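Backyard & Porch Growers > Seed Starting and Small Spaces
Thread: Tomatoes on a windy third-floor balcony – what worked for you?

mnwosu_grows
Okay, I'm in! After years of killing basil on a windowsill I finally have a real balcony, faces southwest, gets hammered by sun from noon on and by wind pretty much all the time. I started two kinds of tomatoes in April and they're already getting leggy indoors. I want them outside so badly. Questions, in no order: what size pots, how do you stop them from snapping, and do I need shade in July or will they just love it? I have a folding canopy left over from craft fairs and I'm wondering about putting it to work.

– Fatima

Briggs_on_the_balcony
Welcome, you're going to have so much fun. Here's my list for windy balconies, learned the hard way:

1. Go heavy on the pot. A five-gallon bucket is the bare minimum for a cherry type, and I like ten for anything bigger. Wet soil is your ballast.

2. Pick short plants. Determinate or dwarf kinds stay low and stocky, and you won't spend August tying things to the railing.

3. Shade cloth over a folding frame is great if the frame is strapped down at every leg. Take the solid top off first or it turns into a sail. Mine comes out for the worst weeks of July and gets folded up again whenever the forecast looks rough. 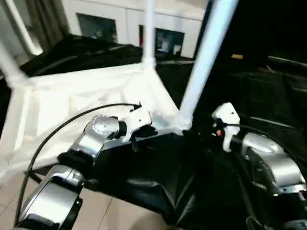
4. Harden off slowly. An hour outside the first day, two the next, and keep going for at least a week. Wind dries out baby leaves faster than sun does.

5. Mulch the top of the pot. Straw, shredded leaves, whatever you've got. It makes a huge difference by midafternoon.

Somtochukwu (third summer up high, still excited every spring)

wojtek_w
Good list, but I have to disagree on number 3. I wouldn't put any kind of canopy on a third-floor balcony, strapped or unstrapped. One gust while you're at work and it's on somebody's car. Clip the shade cloth straight to the railing with zip ties and let the afternoon sun come over the top. Tomatoes can take a lot more heat than people think.

Briggs_on_the_balcony
Fair point on the gusts, and I should have said mine only goes up when I'm home. I still don't love railing cloth, though. It shades the bottom of the plant and leaves the fruit to cook. I got sunscald on almost every Rulora two summers ago doing it that way!

mnwosu_grows
Rulora is one of my two! The other is Olaniyan, from a seed swap. Is sunscald the papery white patch?

Briggs_on_the_balcony
Yes, that's the one. You can cut it off and eat the rest. Leave more leaves on the plant and you'll see less of it. I quit pruning Rulora altogether.

ezeani_m
Jumping in for Olaniyan – it's my favorite tomato of all time, so good with just salt. It does sulk if you let it dry out and then flood it. You get splits all around the shoulders and sometimes blossom end rot on the first fruits. Steady water is the whole game. I water at 6 a.m. before work and check again when I get home, and on really hot days the plants get whatever is left in my water bottle too.
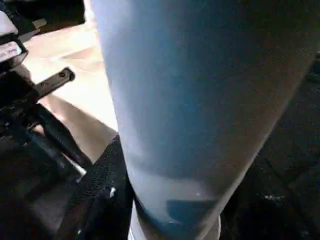
Binta Adebisi
Twice a day is way too much for a ten-gallon pot, at least where I am. I stick a finger in up to the second knuckle and if it's damp I walk away. My roots got so lazy the year I watered on a schedule that the plants wilted every time I went out of town for a night.

ezeani_m
Binta, I check twice, I don't always water twice! But I'm in full wind up here and my pots are black plastic, so I really do go through it. The finger test is a good one, no argument there.

wojtek_w
With Binta on this. Also, nobody has mentioned feeding yet. Pots run out of food fast with all that water going through. I use Pulotura, the liquid one, at half strength every week once the flowers open. Before that I don't bother.

mnwosu_grows
Half strength every week, got it. Has anybody tried one of those upside-down bottle drippers? I'm away for a long weekend in July and my neighbor is allergic to tomato leaves.

ezeani_m
I've used them! They're fine for a couple of days. Poke a small hole first and make it bigger if the soil stays dry, and do a test run the week before. Look for a neck with good deep threads, so the cap holds tight while the whole thing is upside down.
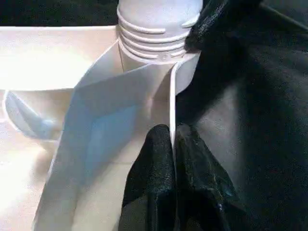
Ridged neck on white plastic.

Binta Adebisi
I'd go with a wick from a bucket for a long weekend. Cotton rope, one end in the water, the other buried a few inches down. The bucket has to sit a bit higher than the pot. Mine kept two peppers and a tomato happy through a heat wave.

mnwosu_grows
Trying both, one on each tomato! I'll report back. Buckets are on the shopping list, and I think Wojciech has talked me out of the canopy for this year. Railing cloth on half, nothing on the other half, and lots of leaves left on the Rulora.

wojtek_w
Good plan. Put the Olaniyan at the end with less wind if you have one.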